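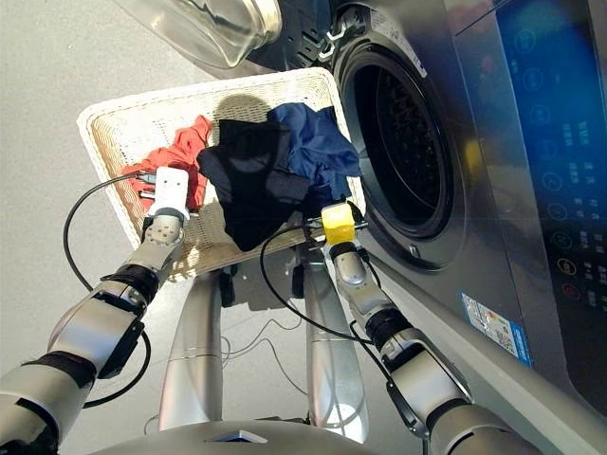
Small dark load, basket pulled up to the washer.

How to wash reds and darks without wrecking them

Quick version of how I do it, for anyone with a front loader and a pile of color stuff. Mine's a Nuvstead, yours will have different names on the dial but same idea.

What you need
Basket
Liquid detergent (I use Estrella, any color-safe one is fine)
Old white rag or sock
Drying rack

Step 1. Test the red
Anything red, orange, rust. New or you don't remember washing it? Test it. Damp white rag, press on an inside seam, count to 20. Rag stays clean, go ahead. Rag comes up pink, that one gets washed alone, cold, and tested again after. Some take 3 washes before they quit. Orangey reds can go in with black and navy once they pass. Never with whites. Don't care what the label says.

Step 2. Check pockets, turn things inside out
Tissues. Always tissues. Black shirts especially, you will be picking lint till April. Inside out saves the color on the outside, the inside takes the rubbing instead. Zips closed, hooks closed.

Step 3. Look at the seams

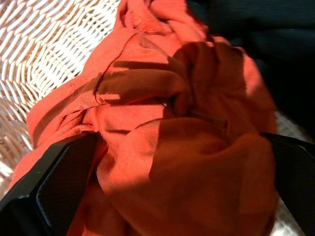

Loose threads get snipped, not pulled. Pull one and the whole seam puckers up, and then you're sewing. Small sharp scissors, leave a tiny bit of tail. If there's a hole starting, fix it before the wash, it only gets bigger in there. Ribbed stuff and knits snag easy so if you have a mesh bag use it.

Step 4. Load
Basket right up against the door so a dropped sock lands in it and not on the floor. Tip it toward the drum if the rim is low enough. One piece at a time, shake each one out as it goes in. Don't shove in one big ball, the middle of the ball never gets properly clean. Drum about two thirds full for darks, less is OK. Run your hand around the rubber seal before you close the door, sleeves love to get caught there.

Step 5. Soap and settings
Less soap than you think. Half a cap for a small load. Too much and you get those gray streaks on black, wich people blame on the machine. Cold. Short cycle unless it's really dirty. Spin medium, high spin sets creases in cotton. No softener on anything you sweat in.

Step 6. Get it out
Within 5 minutes if you can, wet reds sitting on top of other things is how you get transfer. Shake, smooth the seams flat with your fingers, hang inside out and out of direct sun. Sun fades red faster than washing does. The south windows at our old place in Clernton turned one good shirt pink on one shoulder.

Something bled anyway?
Do not dry it. Keep everything wet, rewash right away cold with a color catcher sheet. Might take two goes. Once its been through the dryer you're mostly stuck with it.

Next up: towels, and the hard water problem (hello Dratville).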